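Speaker notes – open day talk, Pondbridge site
Faizal Latuheru
Slot: 11 minutes, questions at the bench afterwards

Opening
Say who we are and what the visit covers. Two stops: the bench in the front lab, then the parts store. Visitors may stand at the bench but stay behind the yellow tape while the arm is powered. Mention the tape before starting, as people walk straight to the arm otherwise.

What they are looking at
The task is stamping and marking on a flat white surface. It sounds trivial. The arm has to pick up a tool it did not place, turn it the right way up, bring the face down level and lift off without dragging. An error in any one of these leaves a mark on the surface, so the result can be judged by eye and the audience does not need a chart.

Explain where the motions come from. A person does the task first with the hand-held gripper, the same two-finger shape as the one on the arm. The camera on the gripper records the approach and the contact. The set for this task is 790 recordings, all made at Pondbridge. Of those, 181 were thrown out, mostly for lost tracking. Give both figures. Somebody always asks for the second one.

Contact
Slow down for this part. Free motion is the easy half of the job. On contact the controller switches from following a position to limiting force, and the change has to happen within a few millimeters of the surface. Switch too early and the tool hovers. Switch too late and it pushes, the table flexes, and the tool may bounce and land a second time.
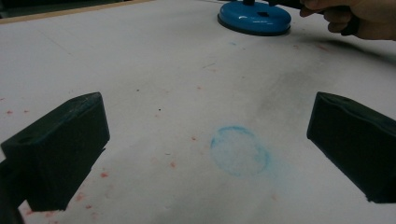 A doubled outline comes from two contacts very close together. Smearing to one side means there was sideways motion while the face was still down. The two faults have different causes and are fixed in different places: the first in the force threshold, the second in the lift-off path. Keep them apart when answering questions – last June I ran them together and spent the rest of the slot untangling it.

The fingers
Pass the spare pair around. They are printed, angular, and cheap to replace. Scuffed edges are normal and do not affect the grip until the inner face wears. The Zendine controller does not know which pair is fitted, so the offset is entered by hand after every change. This is the most common setup mistake in our lab.

Live run
Start the run from the laptop, not from the pendant. Gripper speed is capped at 600 millimeters per second in the air and far lower near the surface. Allow up to three attempts. If the third fails, stop, say so, and go on to the Farahani fixture, which needs no power.

Do not talk over the approach. Visitors watch the tool and miss whatever is said.

Likely questions
Does it feel the ink? No. It has force at the wrist and the camera view, nothing else.
Can it learn a new tool in a day? For a tool of similar height and handle, yes. For anything tall or soft, we have not tested it.
Who else uses this setup? Fostudberg runs the same gripper with a different arm. Refer detailed questions to their team.

Hand over to the parts store group. Power off before anyone crosses the tape.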